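Home | Notebook | Visits | Parts | Log in

Last updated: Mon 11 December

Visit to Stavilska, the jewelry packing place

Finally got out to see the carding table at Stavilska, which I had been promising to do ever since the Bomora open day in March, and I'm so glad I did. Everyone was very kind, somebody kept filling my tea, and they let me stand at the end of the table and ask silly questions for most of the morning. I went for the sake of our Pamisel feeder. We have been telling people it could load stud earrings onto cards, and I felt one of us ought to watch the job done by hand before the demonstration here.

The job sounds simple when you say it quickly. Take a card, take a stud, push the post through the hole, put a clear back on behind. An order is usually 1,000 cards, though the one they were talking about over lunch was 2,000 (with a groan, I should add!).
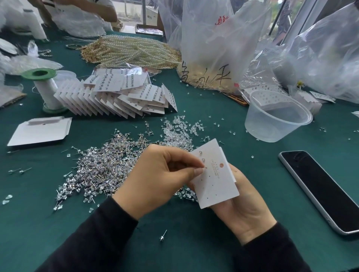
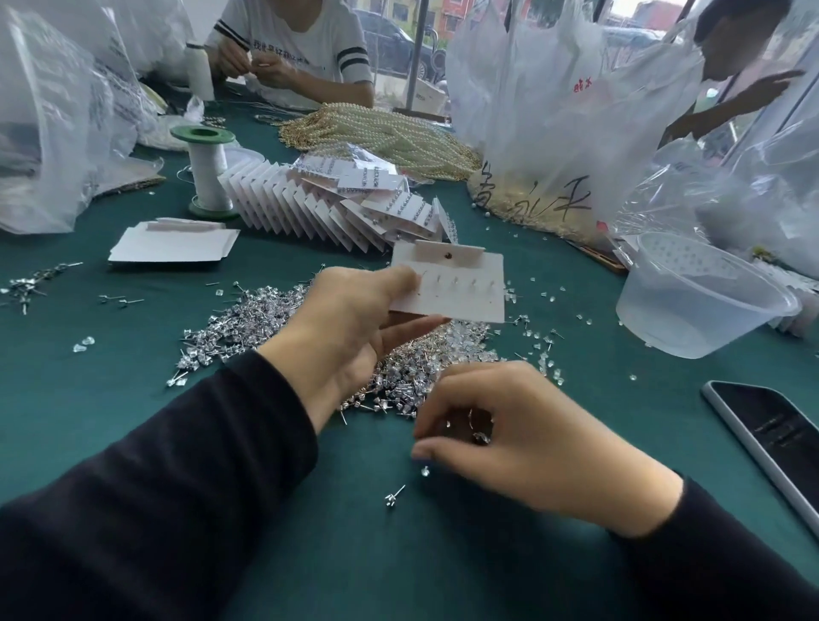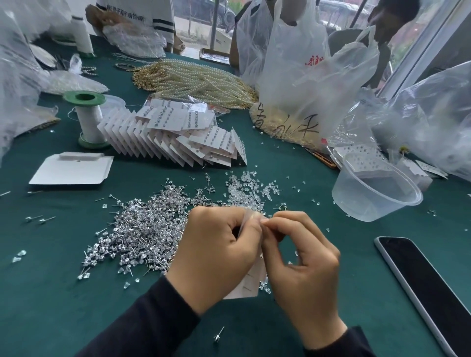 Carding studs at the Stavilska table, loose studs and clear backs kept out on the green cloth.

What struck me most was how much goes on in the fingers. One hand has the card and the other does the small work, and the card moves about to suit. Our fixture holds the card flat and stiff, and I'm now fairly sure we should let it give a little. The other thing is the pile. The studs lie every which way, posts and heads all jumbled, and the clear backs are right there beside them or mixed in. On a dark cloth our camera should find the metal all right, but I worry about the backs, which are see-through and tiny. Must try a sheet of that same dark teal-green under the Sugden lights before we change anything else.

They asked what our feeder manages now and I told them the truth, 600 studs in a shift with someone standing by to clear jams. They were very polite about it. I said they should come to us next and bring a bag of their own studs, and they seemed quite keen.

To do: order cloth. Cut 4 soft jaws for the card fixture and try them in turn. Ask Stavilska whether they could spare some blank cards. Send a thank-you note, and return the umbrella I borrowed.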